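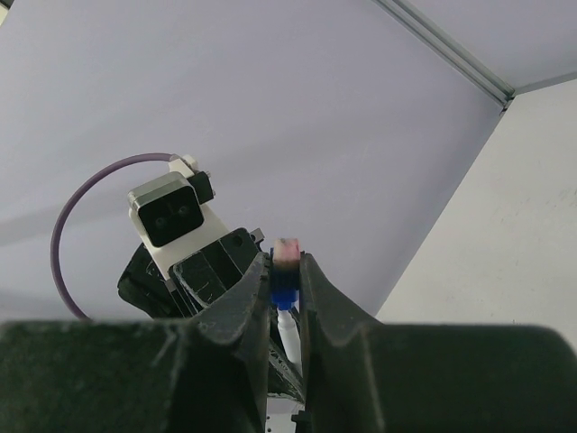

What I Learned Running a Tiny Film Festival
Project report, Film and Media Studies
Group: Negin Golestani, Poul Lykkegaard, Grethe Ragnarsson

I'm Negin, and I wrote this part because I picked the films (well, most of them!). Our project was to put on a short film night in Golton and report on how we chose the program.

We opened submissions in April and got 40 shorts, which felt like a ton for a festival with no history and a budget of $1000. Poul wanted to show mostly comedies. I kept pushing for Udton, a slow, beautiful drama by Tove Blöndal about two sisters closing up their mother's house. It runs long, and Grethe fell asleep the first time we watched it, but she came around after the second viewing and ended up writing the program note for it.

The Travley, our theater, has 328 seats, and we sold almost all of them. Ghislain Sandhu, our adviser, ran the Q&A and had to cut it short when the building closed at 11 p.m.

Biggest mistake: subtitles. Two of the files came with none, and Poul and I were up way too late typing them in ourselves. Next time I'd ask for subtitle files on the entry form, and I'd put Udton before the break, when people are still wide awake.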